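# The Long Afterlife of a Kitchen Table

My grandmother's table left her house on a Monday, on its side, in the back of a bread van. It had been promised to three different cousins over the years, and in the end it went to me, mostly on the grounds that I was the one standing in the driveway. I had nowhere to put it. I took it anyway, and if you've ever cleared out a family house you will understand exactly how that happens.

I bring it up because I've spent most of this fall thinking about tables, and about the people who keep them going. It began as a small errand. One of the legs had worked itself so loose that dinner guests were learning to cut their food with a light touch, and somebody at the hardware store wrote "Dramani" on the back of my receipt and told me to drive out past the feed mill and look for the green door.

## Behind the green door

Dramani is a repair shop, although there's no sign to say so. It was a dairy once, and the floor still slopes toward a drain in the middle, so that everything with wheels has to be wedged. Tianyou Cui has worked there for most of his adult life. He took the shop over from the man who taught him, and kept the name because the phone was already listed under it.

He is a patient talker, the kind who will put down his coffee to tell you something and then forget where he put it. He turned my table over on two sawhorses (I had brought only the table, and had carried it in very badly) and ran his thumb along the place where the leg met the apron. Then he went quiet for so long that I started apologizing for it.

"It's been fixed before," he said. "Twice. One of them knew what he was doing."

The one who didn't know, I'm fairly sure, was my grandfather. There was a nail in that joint the length of my finger, driven in at an angle that suggested strong feelings. Tianyou drew it out with a pair of pincers and gave it to me to take home, and I have it on the windowsill as I write this.

What he wanted to talk about was glue. The old joints were put together with hide glue, which softens with warmth and a bit of moisture, so that a chair or table made a century ago can be taken apart and put back together by someone who hasn't been born yet. He loves this about it. He speaks of the glue the way some people speak of a well-mannered dog. A good deal of his week, by contrast, goes to scraping modern adhesive out of sockets where it was squeezed in by a hopeful owner on a weekend, and for this he has a row of little scrapers ground from old files, all of them with handles he turned himself.

My leg took him an afternoon. The bill was less than I'd spent on gas and lunches driving back and forth to look at it, and I told him so, and he seemed embarrassed and changed the subject to the weather.

## What we eat off now

After that I couldn't stop noticing tables. The long one at the library in Balach, where the wood has gone pale in front of every chair. My neighbor's, a wedding gift, under a cloth that I have never once seen lifted. The ones at the church hall, which fold, and pinch, and have been pinching the same families for generations.

And the white ones, of course. Glossy white tables have been with us long enough now that children have grown up and left home having never done their homework on anything else. I had been inclined to be snooty about them. Tianyou isn't. A surface you can wipe down is a real kindness to people with small kids, he told me, and his own sister has one and wouldn't hear of a swap. His only complaint is that they don't let you see what has happened to them. A white table gets covered in the day's mess, and then it gets cleared, and then as far as the table is concerned there was no day.

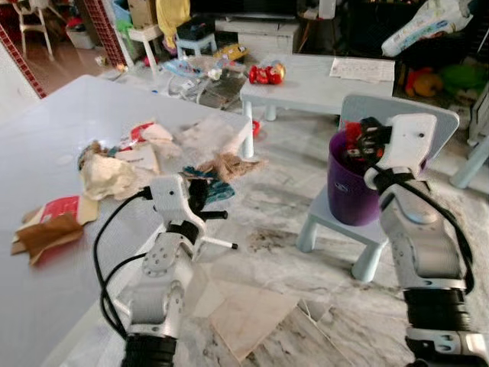
## The people who keep them

In November I drove up to Prerano, where a furniture school called Hoder runs an evening class in chair and table repair. There were 6 students the night I visited, at benches under a tin roof, with the rain coming down so hard that the teacher gave up talking and simply showed them things. A retired bus driver was regluing a piano stool. A young couple had brought in a drop-leaf that wouldn't drop, and they took turns with it, one working and one holding the lamp.

The school has a waiting list of 200, which surprised me, and a shed out back that holds close to nothing but legs. People drop them off. A table gets burned or flooded or thrown out, and somehow the legs survive, and whoever is left with them can't quite put them in the trash. They're sorted by height along the wall. The bus driver told me he goes in there on his break just to look, and I can report that it is a very pleasant place to stand while it rains.

I asked the couple why they hadn't just bought a new table. They had one, they said. They'd bought it the year before for 300 dollars and it was perfectly nice. But the drop-leaf had been in her family's hallway with the mail on it all through her childhood, and she had found that she kept walking into her own hallway with the mail and having nowhere to set it down.

My grandmother's table is in my kitchen now, where it's too big, and we all go around it sideways to reach the stove. There's a ring on it from a pot that I remember, and another from one I don't. My son asked me last week if we could sand them out. I told him I'd ask Tianyou, and I've driven past the feed mill several times since, and I still haven't turned in.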